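Clavov Wrist Camera Kit with Layered Food Policy
Equipment > Manipulation > Wrist and hand sensing

Shared Equipment, Clirnevden Robotics Lab
Page kept by Archana Prajapati. Last edited 29th February.

Status: available, one unit
Loan period: 6 weeks, renewable if there's no one in line
Training needed: arm safety, plus an hour with Ognjen Zupan on the mount
Contact: Citlali Cárdenas for booking, Ognjen Zupan for hardware

What it is

The Clavov kit is a small camera on a bracket that clamps behind a two-jaw gripper, a cable, a calibration card, and a trained policy for stacking soft, flat food. Brallirholm sells it as a package. Most people who ask to borrow it want the policy, having read on the sales page that the arm can "assemble layered food from wrist vision alone." We bought it for the same reason. This page says what we got when we ran it ourselves, and it's longer than our other equipment pages because the same five emails kept arriving.

The short version is that the camera is good, the bracket is fine, and the policy does part of what it's sold as doing. If you need a wrist view for your own training, book it. If you need sandwiches made, read the rest first.

In the case

Camera head and bracket
Cable, right-angle plug (the straight one is a spare and catches on the forearm)
Calibration card
Two sets of black fingers, one set worn at the tips
Drive with the policy weights, our recordings and Ognjen's launch scripts
Hex key. Please put it back.

The arm, the gripper body and the trays aren't included. Trays are on the shelf over the sink.

How the method works

The policy looks at the wrist picture and the joint positions and puts out a short run of motions, then looks again. There's no overhead camera and no depth. It learned from people steering the arm by hand through the job: bottom bun down, lettuce, tomato, filling, top bun. Each new layer is picked from a side dish and lowered onto the stack.

The argument for a wrist view is easy to like. The camera goes where the fingers go, so the thing you care about is always close and large. Change the table or the lighting behind the arm and the policy mostly doesn't see it. Brallirholm's write-up leans hard on this, and for the approach to the stack we think they're right.

The trouble is the last inch. With a slice in the jaws, the gripper fills a lot of the view and the slice itself covers the layers it's going onto. The policy has to place something on a stack it can only see the edges of. The write-up calls this "implicit memory of the stack." We looked for evidence of memory and found a policy that takes one picture at a time. It may well have learned to guess the center from whatever is poking out at the sides, and that's a decent trick, but I'd like it called a guess.

What we did

Ezequiel Ochoa and Aurora Serrano collected our own set in November, on our arm and with our trays, and retrained from the supplied weights. They recorded 600 demonstrations. After throwing out the ones with a stalled arm, a dropped frame or a slice that never left the dish, 419 were left. Brallirholm doesn't say how many of theirs were thrown out, or whether any were. If you are comparing numbers with the sales page, keep that in mind.

Then we ran 20 trials for each condition, with the ingredients laid out fresh every time. A trial passed if every layer ended up on the stack and the whole thing could be lifted by hand without a layer sliding off. Aurora scored them from video without knowing which weights were running. The scoring sheet is on the drive.

Conditions, and what we'd say about each:

Supplied weights, our tray. Poor. It reached the stack every time and then let go early, often with the slice half over the side. Brallirholm's support suggested our bracket angle was off. We reset it to their drawing and saw no change worth reporting.

Retrained weights, same tray, same brand of buns. Good enough to show a visitor. Tomato goes down well. Lettuce goes down in whatever shape it likes, as it does for people. The fillings were the weak layer: thin, moist slices stick to the fingers and come back up when the jaws lift.

Retrained weights, different buns. Worse, and worse in a way we didn't expect. A taller bun puts the stack closer to the camera than in training, and the policy pressed down into it. Two buns were flattened before Ezequiel added a force limit. The limit is in the launch script now. Leave it on.

Retrained weights, crumbs left on the tray between trials. No clear difference. We had been told to wipe down every time, and we still do, but we couldn't get the crumbs to matter.

Retrained weights with the camera covered at the moment of grasp. We ran this one to check the "wrist vision" claim, and it is the result I'd want a new borrower to see. With the view blocked from grasp to release, the passes fell by 6 out of the 20. That's a real drop. It also means a fair share of the placements went fine with no picture at all, presumably from joint positions and habit, since our stacks were always built in nearly the same spot. Move the stack and we'd expect the blind version to fall apart. We haven't run that, and until somebody does, please don't quote our pass rate as proof that the camera is doing the work.

What we don't believe yet

"Handles any deformable food." We've tried four ingredients. The supplier shows five. Neither is any.

"Recovers from mistakes." It retries a missed pick from the dish, and that's useful. Once a slice is on the stack and folded, it carries on to the next layer as though nothing happened. I haven't seen it straighten one.

"No fixturing." True of the food. The tray has to be in the same place within a finger's width, and we ended up taping corners on the table. Brallirholm's own video has marks on the table too, if you pause it early on.

"Trains in an afternoon." The training does. Collecting the demonstrations took Ezequiel and Aurora the better part of two weeks, with one arm and a lot of lettuce.

There's also the matter of the comparison on the sales page, where the Clavov policy is set against a fixed-camera baseline and wins easily. The baseline camera is behind the arm. Of course it loses. Baysal's group put theirs off to one side and told Ognjen the gap got much smaller, though they haven't written it up and I can't give you a number.

Mounting and setup

Bracket goes on the side away from the cable guide. Tighten the two screws evenly; if you do one all the way first the camera tips and the fingers sit low and crooked in the view. You should see both jaws along the bottom when they're closed. If only one shows, take it off and start over.

Run the calibration card once per mounting. Save the file under your own name. Don't overwrite Ognjen's.

Exposure is locked on purpose. White trays are bright, and with auto exposure on, the picture goes dark each time the gripper comes down over one. If you switch to a dark surface, unlock it, set it, lock it again.

Food and cleaning

Nothing made on this arm gets eaten. The fingers aren't food grade and the supplier doesn't claim they are. Wear gloves when you restock the dishes. Wipe the fingers with the blue cloths, never the solvent wipes, which is how the first set got the way it is. The lens gets a film on it faster than you'd think, mostly from tomato. Clean it before you start blaming your network.

Bag the waste and take it out the same day. Citlali has had to send two emails on this subject and would like not to send a third.

Questions we get

Can I use the policy on other objects?
You can start from the weights. Aurora tried felt circles and got something working with far fewer demonstrations than from scratch, but felt doesn't stick to the fingers, so the hard part was gone.

Does it work on the other gripper?
The bracket fits. The policy doesn't transfer; the jaws are a different shape and they take up much of what it sees.

Can I have your 419?
Yes, inside the lab, from the drive. The rejects are in a separate folder with a note on each. They're worth a look, especially if you plan to filter your own.

Will you be buying the new version?
Not until there's a comparison with a sensible side camera. Brallirholm offered a demo unit and we asked for their raw trial videos in its place. We're waiting to hear.

Should I add a second camera?
Ognjen thinks so. I'm on the fence. It would answer the hidden-layer question quickly, and it would also give up the one thing this setup has going for it, that you can pick up the arm and move it to another table.

Known faults

Cable connector is loose on the camera side. A strip of tape holds it.
Launch script hangs if the gripper was left closed. Open it by hand first.
The worn fingers lose thin slices. Use the newer set for anything you plan to report.

The fillings layer is where we'd put the next effort. Ezequiel's idea is a small sideways wiggle at release, taught by demonstration, so the slice peels off one jaw before the other lifts.

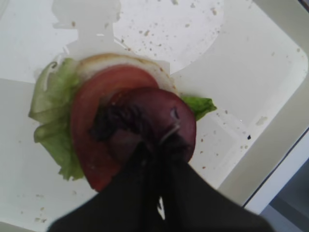 He has a few recordings of the wiggle in the folder marked "peel" and they haven't been trained on. Anyone borrowing the kit is welcome to them, on the condition that the stack gets moved around between trials and the blind run is repeated alongside. Send the results to me either way, including the bad ones.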